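A rule for the handheld jobs

Truron's safety rules for gripping tools run to 104 pages, and almost every one of them assumes a factory floor with a fence and a painted line. That was fair when the tools stayed in factories. They don't now. A good share of the work is done by people in ordinary homes, holding the gripper themselves, and the rules have not caught up.

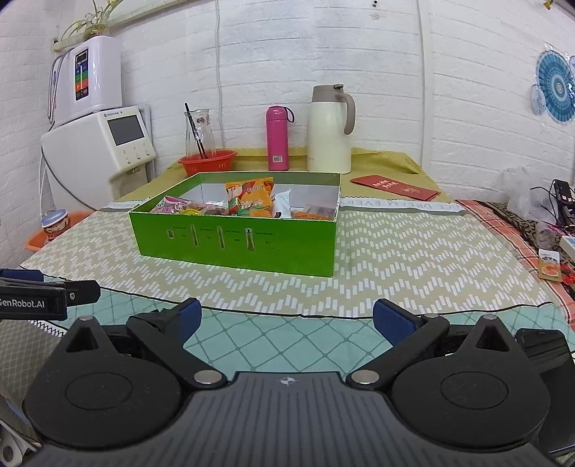
I think the first thing to write down is where liquids and power strips may be. The Travville draft gives this one sentence, "keep the area tidy." Tidy means nothing to an inspector. A distance would. Pick one, print it, and let people measure it.

The second is food. If packaged food is handled in a session, the rule should say whether it can be eaten later. Zanetti says no, Bamthorpe leaves it to the household. I side with Zanetti. Finger pads touch a lot of things in a week, and few crews keep a cleaning log.
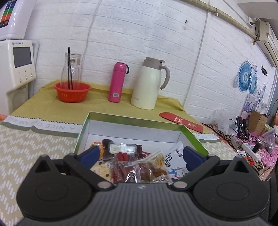 The usual objection is cost. A home session is short, and a long checklist would eat half of it. I agree, so keep the list to one page. Bamthorpe tried a one-page sheet in 137 homes last October and most crews finished it before they had unpacked.

Consent belongs on the same page. Everyone who lives in the home should sign, including whoever is out at work that afternoon. The Travville draft asks for one signature per address. It should be changed before the vote.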